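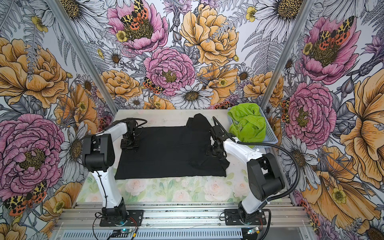
**Folding Project Report, Home and Textile Studies, Hepburn Hall, Cluterdale**

I picked folding for my term project for a pretty dumb reason: I'm bad at it. My shirts go into the drawer as lumps, my towels never line up, and I once ironed a tablecloth twice and put it away worse than before I started. So when the project list went up and one of the lines was "flat cloths: spreading, folding and storing," I put my initials next to it before anyone else could. Then I found out nobody else wanted it anyway!

The question I ended up with was this one: what's the best way to get a plain rectangular cloth from a basket to a neat stack, and does the table you do it on make any difference? I figured I'd be done in a weekend. I was still at it in December.

## The cloths

I used two main ones. The first is a big black cloth, plain, no pattern, no obvious right side. The second is a bright lime-green one, and it's so loud that you can find it in any room with the lights half off. I bought both at Makside, from the bin by the door where they sell ends and seconds. The black one had a tiny crooked bit in the hem at one corner, and I'll come back to that because it drove me nuts.

I also borrowed a stack of tea towels from the kitchen downstairs to practice on. They aren't part of the results, but they did save me from doing all my learning on the good cloths.

## The setup

The table is a pale one, and I like it because you can see lint on your dark stuff right away. Across the front goes a printed mat with soft roses on it, pink and white with some green. The walls have flowers on them too. My grandmother would have moved in. I got teased about the wallpaper a fair amount, but after a few weeks I stopped noticing it, and the mat turned out to be useful (more on that below).

The basket goes in the back right corner. It's a light blue-gray plastic one with holes in it, and whatever isn't being folded lives there. I tried it on the floor for a while and hated it. Every time I reached down I let go of the corner I'd just straightened, and then I'd have to start over. Back corner of the table, done, no more bending.

## Part one: getting it flat

I thought the folding would be the hard part. Nope. Spreading takes longer, and it decides how the whole thing comes out.

My first method was the bedsheet method, where you grab two corners and flap. It looks great and it's a lot of fun, but on a table it's hopeless. The cloth lands with air under it, slides off somewhere, and takes the mat along if you're unlucky. I gave that up on day one.

Second method: drop the cloth in the middle and pull outward from all sides. Better, but you end up walking around the table, and every pull undoes a bit of the one before.

The third method is the one I stuck with. You get the near edge straight first. Just that one. Line it up with something, and in my case that was the rose mat, because black against pale pink shows you any wobble at all. Once the near edge is good you leave it alone, hold down one side, and work away from yourself toward the back corners. The far side can be a total mess while you do this, and that's okay. I had to teach myself not to fuss with a crumpled far corner while the front was still crooked.

The trick with bunched fabric, by the way, is to lift it and lay it down again. Pushing it flat just moves the wrinkle to a new address. I must have spent a whole afternoon chasing one wrinkle back and forth before I tried lifting.

## Part two: the folds

I compared three folds on the black cloth and then repeated them on the green.

- **Halves.** Fold in half, in half again, keep going until it fits on a shelf.
- **Thirds, then halves.** Bring one long side in by a third, lay the other one over it, then fold the strip in half.
- **Roll.** One fold lengthwise, then roll it up from the short end.

For each fold I did 14 tries, wrote down how long each took, and gave the result a grade from one to five for how square it looked. The grading was just me and a ruler, so take it for what it is.

Halves was the fastest every single week. It's also the one where small mistakes grow. If the first fold is off by a finger's width, the last one looks like a fan. Thirds was slower but gave me the best grades by a lot, I think because the raw edges end up tucked inside where you don't see them. The roll was in the middle for speed and I honestly couldn't decide how to grade it, so I judged it on whether the ends came out even. Mostly they didn't.

And now the crooked hem. With halves, that one bad corner showed up on the outside every time, no matter which way I turned the cloth. With thirds I could hide it. I know hiding things isn't the same as folding well, but if you've got a seconds-bin cloth at home you'll be glad of this tip.

## Part three: dark and bright

I wasn't planning on a color section. It happened because my grades for the black cloth were better than for the green one, week after week, and it bugged me. Same table, same hands, same folds.

What I think is going on is that you can't see the wrinkles on black as easily. I went back and checked with my palm, eyes closed, and the black cloth had plenty of soft ridges I'd missed. On the lime green every crease throws a little shadow and you see it from the doorway. So my black cloth grades are probably too kind. If I did this over, I'd grade everything by touch as well as by eye, and I'd do it under the same lamp each time.

Edges are a different story. There the black wins fair and square, at least on a pale table with a pale mat. I'd never thought about what's *under* the laundry before, and now I put a light towel on my bed before I fold anything dark. My roommate thinks I've lost it.

## Does anyone need this?

I wanted one real-world number for the report, so I asked at Ostus, the linen service over by the rail yard that does tablecloths for restaurants in town. They were super nice about it. They told me they fold 2,259 flat pieces in a normal month, and over 4,000 in December with all the parties. They use thirds for nearly everything! I did a small happy dance in their parking lot. Their reason has to do with shelves, though: a cloth in thirds fits the depth of their racks, and edges inside means less snagging when someone pulls one from the middle of the pile.

They also told me they don't spread the cloth fully flat before the first fold unless it's going out pressed, so there goes half of my part one. For home use I'm standing by it.

## What went wrong

I started timing from the moment I picked the cloth up, then later switched to timing from when it touched the table. I had to throw out the first two weeks because of that. I also got faster at everything just from practice, so the roll, which I tested last, got an unfair boost. Mixing up the order would have fixed it.

The mat creeps. Over an evening it slides toward you bit by bit, and if you're using it as your straight line you'll have a straight cloth on a crooked table. I ended up checking it against the front of the table between tries.

## Next

I'd like to try fitted sheets, and I've already been told that's a whole term by itself. Before that I want to run thirds again with a stiffer cloth, maybe a canvas one if Makside has any in the bin. The tea towels have gone back to the kitchen, folded in thirds.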